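Kelus Neighbors > Getting Around > Driving and Parking

Is it rude to park on the street if I have a driveway?

Okay so we moved to Kelus in June last year and I love it, but I'm worried I'm becoming That Neighbor. We have a driveway. It fits one car if you breathe in. We have two cars, and the second one (my old wagon) lives on the street, usually in front of our own wall but sometimes a few houses down if the spot is taken. Last week I found a note under the wiper that said "use your driveway please" with a little smiley face. Is this a real rule or just somebody's opinion? I called the town office and got put on hold for 17 minutes and then the line dropped. I don't want to fight with anybody, I just want to buy groceries and come home!

flalevitz_mom

I've lived off Poirier Lane for 7 years and got the same note, maybe even from the same pen. There's no rule about having a driveway. What there is, is a rule about leaving room for the trash truck, and on the narrow streets that means one side only. My block worked it out by just talking: even house numbers park, odd ones don't, and we swap every June. It took 4 cookouts to agree on that. My advice is to knock on a few doors before you do anything official. Bring something baked. People get a lot nicer about parking once they've met you, and you may find out the note is from someone who can't swing their own car out when the wagon is across from them. That was my case — I moved up two car lengths and never heard another word.

Also fold your mirrors in. I lost one the first winter and it cost me $315, and I'm still mad about it.

plotierpete

Agree with most of the above but check the width first. If your street is like mine, there isn't much to share:
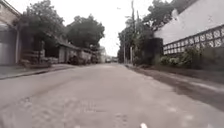

My street in Plotier, looking straight down the middle.

I put both cars in tandem in the driveway now and we shuffle keys every morning. It's annoying for a week and then you stop noticing. We keep both sets in a bowl by the door and whoever leaves first takes the back car, no matter whose it is. The only real downside is the seat is never where I left it.

wagonwheels2

just park there, its a public street. i would keep the note tho, the smiley is kind of cute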